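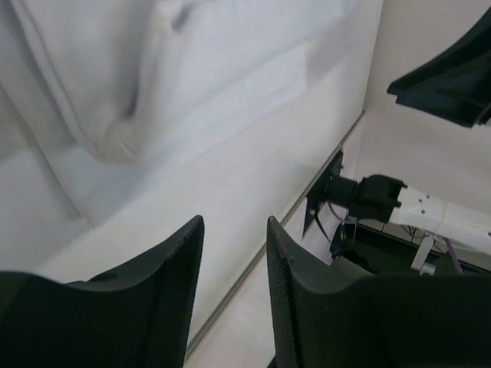
*View from the wrist of one arm, with the cloth ahead of the fingers.*

## Teaching by hand at the Drollgate bench

April 2021

The present entry records the second stage of my work on cloth handling, which I began in March under the project name Evier. Readers of this blog will recall that the first stage relied on scripted waypoints. Those scripts were adequate for rigid objects and of little use with fabric, and I have now set them aside in favor of direct demonstration.

Two methods were considered. In the first, the operator takes hold of the arm and moves it through the task while the joint positions are recorded. In the second, the operator moves a smaller leader arm and the working arm follows. I have adopted the second. When the arm was guided directly, my own hands and sleeves appeared in much of the recorded material, and the grip force on the cloth could not be judged with any confidence.

Shoaib Sial, who built the leader arms at Starndale, has advised me on their use. His principal recommendation was that demonstrations be performed slowly, and that the operator watch the wrist view alone. I resisted this at first. An operator standing beside the table is able to see folds that the wrist camera does not show, and will act on them without noticing. The resulting demonstration contains decisions for which the robot has no evidence. After two sessions conducted from the screen only, I accept that he was right.

The procedure is as follows:

1. The cloth is dropped on the white tabletop without arrangement.
2. The operator brings the fingers to the nearest raised fold, closes them, and lifts.
3. The cloth is laid flat as far as one motion permits.
4. The episode is saved or discarded before the next drop.

Discarding has proved the difficult part. Of the 16 episodes in the latest session, I kept 11. The remainder included long pauses in which I was considering where to grip — a habit I do not wish to pass on to the policy. Sial keeps such pauses in his own sets and trims them afterward. I may adopt his practice if the numbers remain small.

The textured finger pads deserve a brief note. I had expected to replace them with smooth ones for thin fabric and have not yet done so. A comparison is planned, using the Pirzada cloth set.

The episode log is kept under entry 2301. Corrections to the leader calibration will be added there as they are made.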